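4.2 Editing and the long take

The series Vevau is a joy to study, and the third episode most of all! Its director, Afaf Abu Hammour, lets one market argument play out over 12 minutes with only 2 cuts, and viewers in our March screenings leaned in (many of them literally) as the voices rose.

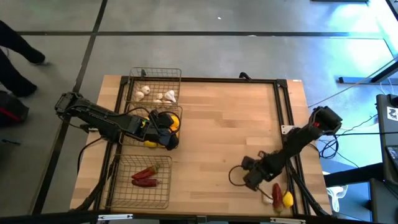 Figure 3. Wire baskets along the left side of a wooden table.

Viewer attention in the Tesuvham cut held up far better than we had hoped. Of the 86 people who watched it, 30 asked to see the argument again, and their notes are full of small things the camera never points to. Plain objects carry a surprising amount of this interest: a cluster of garlic bulbs in a wire basket, as in Figure 3, gives the eye somewhere to rest while two people shout. The faster Badura cut drew far fewer notes of this kind.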